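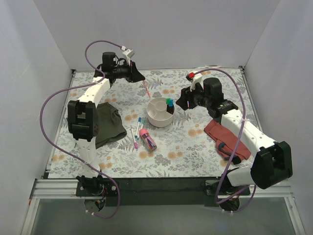 Keogh Table Covering, Fern and Blossom
Item 2548
Sold by the yard from the roll

Keogh is a medium-weight table covering for kitchens, craft rooms, workbenches and market stalls. It comes off the roll with a straight cut edge and can be trimmed at home with ordinary scissors.

Pattern
Gray-green ferns and leaf sprigs on a pale background, with small round blossoms in peach-orange. The print is scattered, so there is no stripe or border to line up. If you are joining two lengths, allow one extra pattern repeat (27 inches) on the second piece.
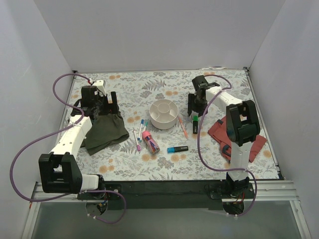 Keogh in Fern and Blossom.

Specifications
Face: printed cotton with a matte acrylic coating
Backing: uncoated cotton
Width: 54 inches
Pattern repeat: 27 inches
Minimum cut: 1 yard
Longest single cut: 6 yards
Roll length: 41 yards

How much to order
Measure the length of the table and add the drop you want at each end. A drop of six inches is enough for a table that people sit at. For a flush fit with no drop, order the length of the table plus two inches and trim it in place after the covering has flattened out.

Cuts longer than one yard are supplied in a single piece up to the longest cut listed. For anything longer, please call the shop, as we may have to order a full roll. Full rolls take about three weeks.

Fitting
Unroll the covering face up and leave it overnight in a warm room. Fold lines from shipping will drop out by themselves in most cases. If one stays, turn the covering over and press the back with a cool iron through a dry dish towel. Do not iron the printed side.

On a smooth table the covering may slide. Tromel non-slip underlay (sold separately) goes beneath it and should be cut one inch smaller on every side. Table clips also work on tops up to 1 1/2 inches thick.

Care
Wipe with a damp cloth and a little dish soap. Blot up coffee, mustard and beet juice right away. Do not machine wash, tumble dry or bleach. Use a trivet under pots and baking dishes. Store rolled on a tube, printed side out.

Other coverings in this range
Kolum: plain colors, same width and coating. Available in oat, slate and brick.
Trisis: small woven check, uncoated, machine washable. Back in stock in February.

Samples and returns
A hand-size sample is free with any order. Samples may not show every part of the print. Cut lengths cannot be returned unless there is a fault in the cloth or the print, so please check your measurements before ordering. Report faults before cutting or trimming.

Questions about cuts and full rolls go to Rónán Ó Néill at the cutting desk.

Page updated December 2025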